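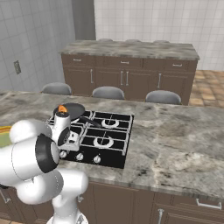
Jenwood Robot Kitchen Club
Frequently Asked Questions

Last updated Sat 10 February

Joining

Do I need to know how to program?
No. You need to be able to type, read an error message all the way to the end, and ask for help before you have been stuck for an entire evening. About half of that can be taught. We write in Python, and the first three meetings are spent on the parts of it we use, which are not many.

Who can join?
Any student enrolled at Jenwood, in any year. We have had people from nursing, accounting and music. The music student wrote our best motion code and has been insufferable about it ever since.

Do I need a powerful laptop?
You need one that turns on. The simulator runs on the lab machines, and you can log in to them from home. If your own laptop has a decent graphics card you are welcome to install everything locally. The install guide is 67 steps long. Step 12 is wrong and we keep meaning to fix it (use the older driver).

How much does it cost?
Nothing. There is a snack jar, and it remembers.

When do you meet?
Tuesday evenings during term, in the second-floor lab. The door locks itself, so knock loudly or message the group.

The project

What do you do all year?
We write control code for a robot arm in a simulated kitchen. The arm is given a household task and has to carry it out without hitting anything. This year's task is called Pan to Plate: there is a frying pan on the stove with a piece of food in it, there is a plate on the counter, and the food should end up on the plate. A child of six can do this. We have been at it since the fall.

Why is it all in simulation?
Because a simulated pan that gets thrown across a kitchen costs nothing and hits no one. We can also run the same attempt 1,000 times overnight with small changes, then come in and find out which of them were a mistake.

Will I ever get to use a real arm?
Possibly. The mechanical engineering department has one, and our advisor, Mamta Chaturvedi, has arranged for us to visit it in March. "Visit" is the word in the email. Please don't bring a pan.

Is the food always the same?
For Pan to Plate, yes. The task sheet just says "food item." Opinion in the club is split between salmon and breaded cutlet, and there has been a vote, which settled nothing. In the code it is called fish_final_2.

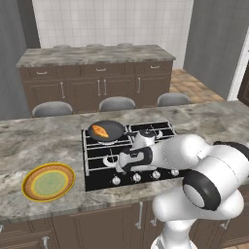
Pan to Plate in the simulator, with the plate still waiting.

Why does the plate have to be so far from the stove?
Ask Ankit Kaushik, who wrote the task. His position is that if the plate were next to the pan, everyone would shove the food sideways and call it cooking. He is right, and several of us had already written the shove.

What makes it hard?
Mostly the pan. The food sits low inside the rim, so the gripper has to come in from above at an angle the elbow doesn't care for. The handle lies across the stove and is very easy to clip on the way in. Then there is the carry, where the food can slip out of the fingers at any point between the stove and the plate. Our simulated counter has had more fish on it than most real ones.

Can I just pick up the whole pan and tip it?
The rules allow it. Said Shawky tried it for a month. His notes are in the shared folder under "do not," and they are worth reading for the drawings.

Does the arm turn the stove off?
No, and every new member asks. The knobs are not part of the task. Lingyun Xu has offered to write a follow-up called Please Turn Off the Stove, and we are holding her to it.

The Ziturbridge meet

What is it?
A one-day student contest. Every team gets the same kitchen and the same task, and each entry is run 98 times from slightly different starting positions. Food resting on the plate counts as a success. Food leaning on the plate goes to the judges, and you should bring something to read.

How did you do last year?
We finished. The task then was closing a drawer, and our arm closed it very firmly. There was a note about this in the results.

Does everyone get to go?
Anyone who has come to at least four meetings and has code in the shared repository. A comment counts as code only if it is a good comment.

What if two of us want to try different approaches?
Good. Put each one in its own branch and give it a name a stranger could understand. "New," "new2" and "jit_try_this" are taken. Two weeks before the meet we run everything side by side and send the one that drops the least.

Housekeeping

My arm is shaking violently and then the simulator closes. Is it broken?
Your gains are too high. Halve them. If it still shakes, halve them again, and if it then moves like it is under syrup, you have gone too far. Jitendra Srivastava keeps a page of settings that work and will send you the link without comment.

My food has fallen through the counter.
That happens when the time step is too large. Set it back to the default. The food is still falling, somewhere, but you can reset the run.

Where do I put my recordings?
In the shared drive, in the folder with your name on it, with the task and the run number in the title. The drive currently holds 207 videos called "test." Please do not add to them.

Can I miss a meeting?
Yes. We take attendance only for the Ziturbridge list. Tell your partner, though, or they will rewrite your half.

Who do I contact?
Come to a meeting, or leave a note in the box outside the lab. Lingyun empties it on Mondays. Email also works during term, and more slowly in the week before the meet.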